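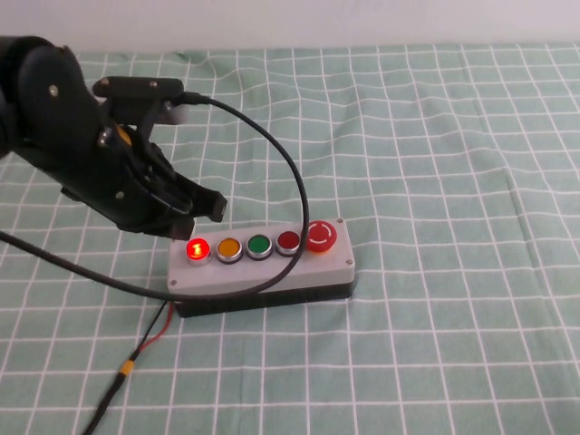 Why Are Buttons Different Colors?

Grown-ups love to say "don't touch that button." The color usually tells you why.

Red often means stop. It is the button you want to find fast, so it gets the loudest color in the box. Green often means go. Yellow sits between them and tends to mean "careful," like the traffic light everybody speeds up for.

Some buttons have a tiny lamp inside. When a red one glows, it may be telling you something is switched off — or on. Makers don't all agree, so read the label first.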